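## Living with one quiet wall

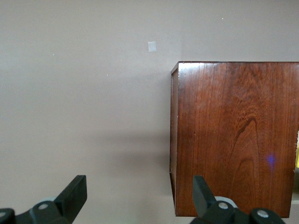
I've come around to plain walls in a big way this year, and I want to talk you into trying one! For a long time I thought a wall with nothing on it was a wall I hadn't finished yet. Then we repainted the back room at Nedon, everything came down for the job, and when it was time to put it all back up I just couldn't do it. The room felt so much calmer (and bigger, somehow, though I know it isn't).

The color matters more than I expected. Bright white can look chilly by late afternoon, so I went for the warm, muddy neutrals instead – mushroom, oatmeal, the sort of gray that has a little brown in it. Lindqvist has a paint card with 101 of them and I took home 6 sample pots. Paint your samples on big sheets of paper and move them from wall to wall for a few days. One of mine was lovely at breakfast and pure putty by dinner.

Dark wood loves these colors, by the way. If you've inherited a reddish sideboard you've never known what to do with, please don't paint it yet! Try it against something soft and brownish first. My grandmother's chest spent years in the hallway at Pledholm looking grumpy against pale yellow, and now I walk past it and smile.

A few readers asked about touch-ups. Flat paint hides bumps beautifully, but it does show patches, so save a jar from the same can, write the color name on the lid and stir it really well before you dab. Use a small roller if you can, as a brush leaves a different texture.

In October I'll get into lamps for plain rooms, including the little Stundia one I keep moving around the house.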